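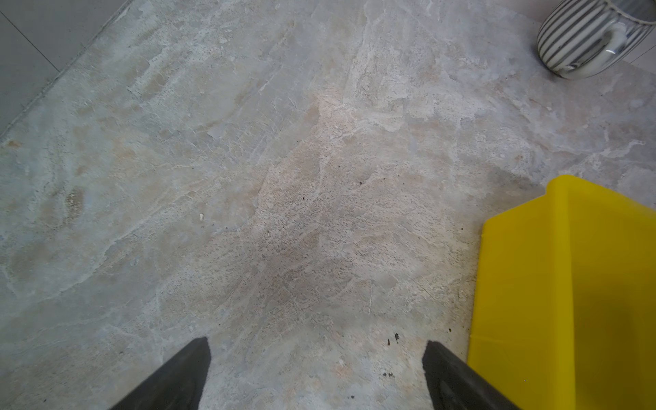
바르쿠마우 어린이자연관 암석교육팀

돌은 어떻게 만들어질까요?
초등학교 3~6학년이 읽는 땅 이야기

길에서 주운 돌멩이를 자세히 본 적이 있나요? 어떤 돌은 알갱이가 반짝거리고, 어떤 돌은 줄무늬가 있고, 어떤 돌은 손으로 문지르면 가루가 묻어납니다. 돌마다 생김새가 다른 까닭은 만들어진 방법이 다르기 때문입니다. 과학자들은 만들어진 방법에 따라 돌을 세 무리로 나눕니다. 화성암, 퇴적암, 변성암입니다.

먼저 알아 둘 말

암석: 돌을 과학에서 부르는 이름입니다.
광물: 암석을 이루는 알갱이입니다. 석영, 장석, 운모, 방해석 같은 것이 있습니다.
마그마: 땅속 깊은 곳에서 암석이 녹은 것입니다.
용암: 마그마가 땅 위로 나와 가스가 빠져나간 것입니다.

빵에 비유하면 암석은 건포도빵이고, 광물은 그 안에 든 밀가루와 건포도입니다. 한 가지 광물로만 된 암석도 있고 여러 광물이 섞인 암석도 있습니다. 화강암을 돋보기로 보면 투명하거나 회색인 석영, 희거나 분홍빛인 장석, 검고 반짝이는 운모를 찾을 수 있습니다.

불에서 태어난 돌, 화성암

화성암은 마그마나 용암이 식어서 굳은 돌입니다. 식는 속도에 따라 알갱이의 크기가 달라집니다.

땅속 깊은 곳은 따뜻해서 마그마가 아주 천천히 식습니다. 수천 년에서 수백만 년이 걸리기도 합니다. 그동안 광물이 자랄 시간이 넉넉해서 눈으로 볼 수 있을 만큼 알갱이가 커집니다. 화강암이 이렇게 만들어집니다.

땅 위로 흘러나온 용암은 공기나 물을 만나 빨리 식습니다. 알갱이가 자랄 시간이 없어서 아주 작습니다. 현무암이 그렇습니다. 현무암에 구멍이 숭숭 나 있는 경우가 있는데, 용암 속에 있던 가스가 빠져나간 자리입니다. 구멍이 없는 현무암도 있습니다. 제주도의 돌하르방은 구멍 난 현무암으로 많이 만듭니다.

쌓여서 생긴 돌, 퇴적암

비와 바람, 흐르는 물은 큰 바위를 조금씩 부수어 자갈, 모래, 진흙으로 만듭니다. 강물은 이것을 싣고 내려가다가 물살이 느려지는 곳에 내려놓습니다. 무거운 자갈이 먼저 가라앉고 가벼운 진흙은 더 멀리까지 갑니다.

쌓인 것 위에 또 쌓이면 아래쪽은 무게에 눌립니다. 알갱이 사이의 물이 빠져나가고, 물에 녹아 있던 물질이 풀처럼 알갱이를 붙입니다. 오랜 시간이 지나면 단단한 돌이 됩니다.

진흙이 굳으면 이암이나 셰일
모래가 굳으면 사암
자갈과 모래가 섞여 굳으면 역암
조개껍데기나 산호, 물에 녹은 석회 물질이 쌓여 굳으면 석회암

퇴적암에는 층이 보일 때가 많습니다. 이 줄무늬를 층리라고 합니다. 지층이 뒤집히지 않았다면 아래에 있는 층이 위에 있는 층보다 오래된 것입니다. 화석도 대부분 퇴적암에서 나옵니다. 생물의 몸이 진흙이나 모래에 묻히면 썩어 없어지기 전에 흔적이 남을 수 있습니다.

모습이 바뀐 돌, 변성암

이미 있던 돌이 땅속에서 높은 열과 센 압력을 받으면 녹지 않고도 성질이 바뀝니다. 이렇게 바뀐 돌이 변성암입니다. 원래 돌이 무엇이었는지에 따라 다른 변성암이 됩니다.

석회암은 대리암이 됩니다.
사암은 규암이 됩니다.
셰일은 점판암이 되고, 열과 압력을 더 받으면 편암이나 편마암이 됩니다.
화강암도 편마암이 될 수 있습니다.

대리암은 우리가 흔히 대리석이라고 부르는 돌입니다. 순수한 대리암은 흰색에 가깝습니다. 진흙이나 철 같은 다른 물질이 섞여 있으면 회색, 분홍색, 녹색 무늬가 생깁니다. 갈라진 틈을 다른 광물이 채우면 하얀 줄이 남기도 합니다. 건물 바닥재 중에는 진짜 돌을 자른 것도 있고, 돌 무늬를 본떠 만든 것도 있어서 무늬만 보고 어느 쪽인지 알기는 어렵습니다.

점판암은 얇고 판판하게 쪼개집니다. 옛날에는 지붕을 덮거나 벼루를 만드는 데 썼습니다. 편마암은 밝은 줄과 어두운 줄이 번갈아 나타납니다. 센 압력을 받아 광물이 한 방향으로 늘어섰기 때문입니다.

얼마나 뜨거워야 할까요?

물은 100도에서 끓습니다. 변성암이 만들어지는 곳은 훨씬 뜨겁습니다. 편암이 만들어지려면 대개 500도 안팎의 열이 필요하고, 편마암은 보통 600도가 넘는 곳에서 만들어집니다. 점판암은 이보다 낮은 온도에서도 생깁니다. 온도가 더 올라가 돌이 녹으면 마그마가 되고, 그것이 식은 돌은 다시 화성암이라고 부릅니다.

돌은 돌고 돕니다

화성암도 땅 위에서 비바람을 맞으면 부서집니다. 부서진 알갱이가 쌓이면 퇴적암이 됩니다. 퇴적암이 땅속 깊이 들어가면 변성암이 되고, 더 뜨거워지면 녹아서 마그마가 됩니다. 이것을 암석의 순환이라고 합니다.

순서가 늘 같지는 않습니다. 화성암이 바로 변성암이 될 수도 있고, 변성암이 땅 위로 올라와 부서진 뒤 퇴적암이 될 수도 있습니다. 순환 한 번에 수백만 년이 넘게 걸리므로 사람이 처음부터 끝까지 지켜볼 수는 없습니다. 과학자들은 돌에 남은 알갱이와 줄무늬, 화석을 보고 그 돌이 겪은 일을 알아냅니다.

집에서 해 보기: 크레파스 암석

준비물: 못 쓰는 크레파스 세 가지 색, 연필깎이, 알루미늄 포일, 두꺼운 책, 따뜻한 물, 그릇

1. 크레파스를 연필깎이로 깎아 부스러기를 만듭니다. 바위가 부서지는 과정과 비슷합니다.
2. 포일 위에 색깔별로 한 층씩 쌓습니다.
3. 포일을 접고 책을 올려 꾹 누릅니다. 열어 보면 부스러기가 서로 붙어 있습니다. 퇴적암과 비슷한 상태입니다.
4. 다시 포일로 꼼꼼히 싸서 따뜻한 물에 잠깐 담갔다가 꺼내 한 번 더 누릅니다. 층이 휘고 색이 조금 섞이면 변성암과 비슷합니다.

따뜻한 물은 어른이 준비해 주세요. 크레파스를 불로 직접 녹이지 마세요. 진짜 돌은 크레파스보다 훨씬 높은 온도와 긴 시간이 필요하다는 점도 기억하세요.

돌을 관찰할 때

돌을 물에 살짝 적시면 색과 무늬가 또렷해집니다. 공책에는 색, 알갱이의 크기, 줄무늬가 있는지, 주운 장소를 적습니다. 손톱이나 동전으로 긁어 보고 자국이 남는지도 적어 둡니다. 국립공원이나 문화유산이 있는 곳의 돌은 가져오면 안 됩니다. 절벽 아래나 공사장에는 들어가지 마세요.

자연관 1층 알바 전시실에는 손으로 만져 볼 수 있는 돌이 200점 있습니다. 돌 이름표 맞추기 시간은 수요일 오후 3시에 시작합니다.

다음 읽을거리: 화산은 왜 모양이 다를까요?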